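The Riltden died in April, on the bus home. One minute I was reading the news, the next I had a black rectangle that buzzed when I shook it (I know, I know, don't shake it).

I'd paid 200 for that phone, used, and I loved it like a bad dog. So I took it to the Hadero kiosk by the station. The guy there plugged it in, frowned, and told me the battery had quit and the charging port was thinking about it.

"100 for both," he said. "Or you buy a Skerness. Everybody's buying the Skerness."

I didn't want the Skerness! I wanted my voicemails. My mother left me 36 of them over the years, mostly about soup, and I'd never saved a single one anywhere else. 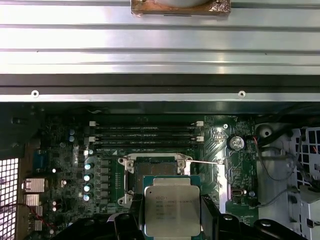
Can you get voicemails off a phone that won't turn on?

If they're stored with your carrier, you can call in from another phone and hear them, but anything kept only on the handset has to wait until it powers up again.

Mine were on the handset, of course. So I paid the man and went across the street and drank terrible coffee and watched his window like he was doing surgery on a relative.

When I came back the screen was lit. The clock was wrong, the wallpaper was gone, and there was one new message. I put it to my ear right there on the sidewalk, with people pushing past me.

"It's me," my mother said. "You're out of barley."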